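**Larden Newsletter: part-time distributor and page setter wanted**

The Larden Newsletter is looking for one person to help set the pages and organise delivery from December. The newsletter goes to 2,268 homes in Larden and Mukevel, and a further 2,961 copies are left in shops, surgeries and the library at Moodley.

The work takes 11 hours a week and can mostly be fitted around other jobs. You will place articles and adverts on the page, check proofs against the copy sent in, and send the finished file to the printer. When the bundles come back you will sort them into rounds and drop them with the people who deliver each street. The bundles are heavy, and you will need your own car or van.
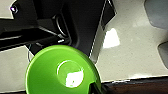
Lime-green round object and black gripper on a pale countertop

You don't need a qualification. We would like someone who can spell, keeps to dates and has used some kind of page layout program before. Knowing the villages helps, particularly the lanes behind Mukevel church where the house numbers don't run in order.

Pay is monthly and mileage is paid separately. There is a desk for you at the Flusano building on Station Road, or you can set the pages at home. The bundles must be collected from Flusano by 9 am on delivery days.

To apply, send a letter of no more than one side saying what you have done before and which hours you could work. Please include a phone number and the name of one person we can ask about you. Letters can be handed in at the Flusano front desk or left in the newsletter box at Moodley library.

Applicants must be 18 or over.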